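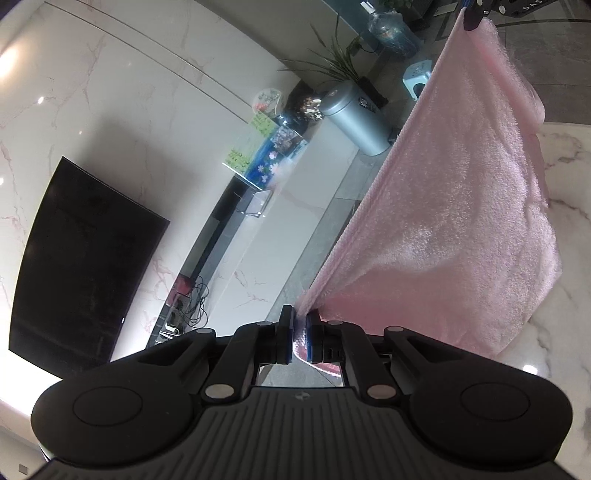 Folding a towel is the first chore most of us were ever trusted with, and I suspect that is why people get impatient when I say it needs rules. I have been helping to write down good practice for gripper work in homes for long enough now to have strong feelings about it, and the strongest is that we spend far too many pages on the machine and far too few on the cloth and the room.

Take the draft that went around among the Rulent group last August. It ran to 63 pages. There was a fine long chapter on finger pads and pivot wear, and another on charging, and I enjoyed them both (I'm the sort of person who would). The part on soft household goods took up half a page, and most of that was a definition of "textile." Anybody who has tried to hold a plush towel by two corners, one gripper to each, knows how much is missing there. How tight may you pull before you let up? Is the slack side allowed to brush the tabletop? What do you do when a corner bunches up between the fingers and you've got hold of three layers when you meant to have one?

My own view is that a standard ought to answer those questions in plain words, the way a good aunt would. Pull until the edge is straight and then stop pulling. If a corner is bunched, set the whole thing down and start again. Write down that you started again, too – I can't say this warmly enough – and keep the record of it. At Dotutus the rule is that a restart counts the same as a finished fold in the day's log, and their logs are the only ones I really enjoy reading.

Then there is the room. I know several sensible people at Lindholm who would like every session held at a bare bench with even light, and I understand the wish, I do. But folks have televisions on the wall and plants on the floor and a cabinet full of keepsakes, and a shiny tabletop that throws the light right back at you. I would leave all of it where it is. Ask the family what mustn't be touched, keep loose cords away from the working side, and get on with it. The Dradon checklist has 13 items to go through before anyone picks up a cloth, and I'd happily trade most of them for that one talk with the family.

The next draft is open for comments until the end of the month. Mine will be on the half page about textiles, and they will be longer than the half page.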